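Vomwood Notes
Home | Projects | Methods | Archive | Contact

Segmenting two-handed demonstrations: a first result

During April our group completed the first comparison of two ways of dividing hand-held gripper demonstrations into training segments. The task set, which we call Vinance, consists of short household actions performed with two grippers at a small table. The box with the hinged lid has received most of our attention, as it requires one hand to manage the lid while the other attends to the compartments.

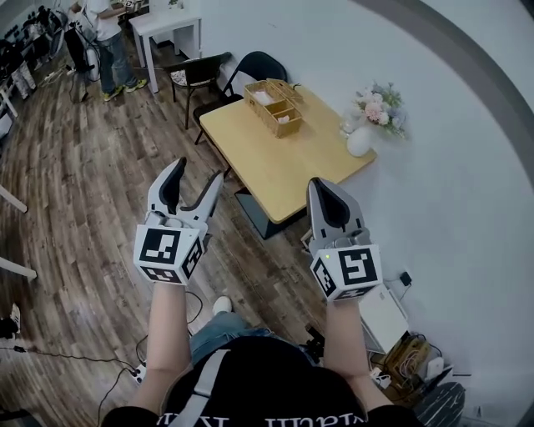
The earlier method cut each recording at fixed intervals. It was simple to maintain, but it often divided a single motion of the lid between two segments, and the policy learned to hesitate at the cut. The revised method places a boundary only where both grippers slow down together. Positions are taken from the marker cubes, and a recording is set aside when either cube is lost for too long.

We collected 753 demonstrations, of which 700 passed the tracking check. A policy trained on the revised segments completed 51 of its trials with the lid. The policy trained on fixed intervals completed 11 under the same conditions. The trials were equal in number, and the starting positions were drawn from one list - a point on which our previous report was rightly criticized.

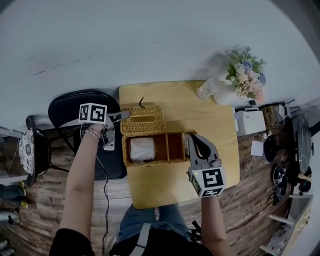
Brunner wrote in response that slowing is a weak signal for operators who move one hand at a time, and asked whether the idle gripper was producing false boundaries. It was, in a small share of the recordings. The Drorero release will weight each hand by its recent travel, and the comparison will be repeated before any further claim is made.

Last updated: Monday
4 comments | 17 shares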